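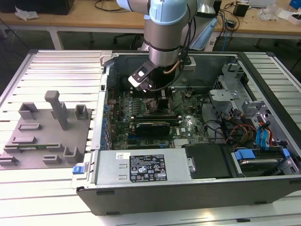 A robot arm over the open case of a desktop computer

Creatine loading

Creatine loading is the practice of taking a lot of creatine for a short stretch, usually a week or less, before dropping down to a small daily amount. The idea is to fill up your muscles faster than a small dose would. I lift, I've loaded twice, and I have opinions, so take this entry in that spirit.

What creatine is

Your body makes creatine by itself, mostly in the liver and kidneys, and you get more of it from meat and fish. Nearly all of it ends up in your muscles, where it helps rebuild the fuel you burn in short, hard efforts (a heavy set of squats, a sprint for the bus). Vegetarians tend to start with lower stores, so they often see a bigger jump when they start taking it.

How people load

The usual plan is a big daily amount split into several servings with meals, kept up for 5 to 7 days. After that comes the maintenance phase, a few grams once a day for as long as you like. Splitting it up matters more than you'd think - swallow the whole lot at breakfast and your stomach may have something to say about it by ten in the morning!

Plain monohydrate is the form with the most research behind it, and it's also the cheapest. The fancy versions cost more and I've never seen a good reason to buy them. My old training partner Bjarke Hedegaard spent a whole winter on a tub of something called Celtar (blue raspberry, tasted like a swimming pool) and went back to the plain powder in spring.

Do you need to load?

Nope. A small daily dose gets you to the same place, it just takes three or four weeks. Loading makes sense if you have a meet coming up and you forgot to plan, which was me before the Plirkdale Open. If you're in no hurry, skip it and save the powder.

Water weight

Most people gain a little during the loading week, and most of that is water held in the muscle. I went up 2 pounds the first time and panicked, as I was already close to the limit for my class. Aivar Krūmiņa, who coached at Pritchard Barbell back then, told me to eat my dinner and stop weighing myself before bed. Good advice, though if you compete in a weight class you really should try loading well away from a meet first.

Side effects

Bloating and loose stools are the common complaints, and smaller servings usually fix both. Studies in healthy adults haven't found kidney damage at normal doses. Creatine can nudge up creatinine on a blood test, so tell your doctor you take it. Anyone with kidney disease should ask before starting at all.

Stopping

Levels drift back to where they started over four to six weeks, and the water goes with them. Your own production carries on fine. You don't need to cycle it either, although plenty of guys at my gym still do.

See also: Beta-alanine, Carb loading, Whey protein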